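3.2 Recruitment and interviews

8 min read

Interviews were carried out with 31 people who had worked in regional newsrooms, 15 of them as sports reporters or sports subeditors. Participants were reached through two former employers, the Verkent group and the weekly titles once published by Le Goff, and then by referral. Sorin Zamfir and Áine Tully did the interviewing, mostly by phone. Each conversation was recorded with consent and transcribed in full.

We asked participants to describe how they got their first paid work, who read their copy before it went to print, and what changed when their paper began publishing match reports online before the print edition. We did not ask about salary. Several people raised it anyway, and those passages were kept in the transcripts but left out of the coding.

Ferhat Coşkun and Eimear Ó Gríofa coded the transcripts separately, then met to compare. Where they disagreed, the passage was read again by a third author. Most disagreements were over the code "routine work", which one coder had applied to court lists, fixtures and results columns and the other had kept for fixtures and results only. We settled on the wider use.
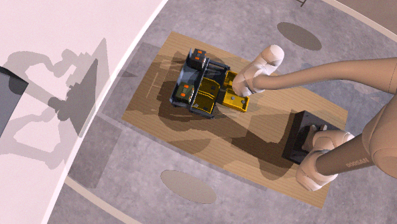
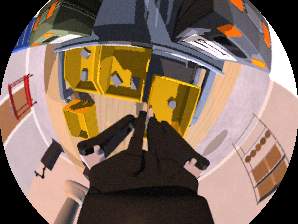
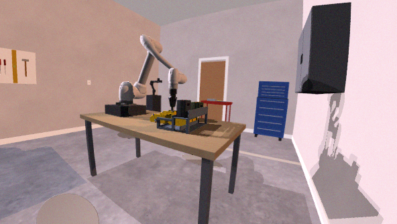
Figure 2. Simulated scenes, each with a wooden tabletop.

3.3 Learning the trade on small jobs

The most common first task was the results page. Participants who started before their paper had a website remembered taking scores by phone on a Saturday afternoon from club secretaries, some of whom rang in late or gave the wrong scorers. One former subeditor said she learned to spell every surname in the district that way, and that a misspelled name brought more calls than a wrong score. Another described being sent back to the phone three times over a junior netball final.

Those who started later had a different first year. At the Verkent titles, results came in through a shared system called Trotelar, which clubs filled in themselves. New reporters checked the entries and wrote a short paragraph on top. They spoke to fewer people outside the office - in two cases, to no club officials at all in the first season - and were less likely to name a contact they had made through routine work.

Older participants tended to favour the phone, but not all did. A reporter who had covered local hockey for 30 years told us the Saturday shift was tedious, badly organised and mostly taught him to type quickly. He thought the time would have been better spent at the rink.

Views on editing were closer together. Nearly everyone recalled a particular editor or subeditor who marked up their early copy, often on paper, and nearly everyone said this had stopped by the time they left. Sinéad Ní Chonaill (2019) reports a similar pattern among court reporters, where feedback moved from the desk to short messages sent after publication. Our participants described those messages as corrections only. The reason for a change was seldom given.

Comments (10) Shares 15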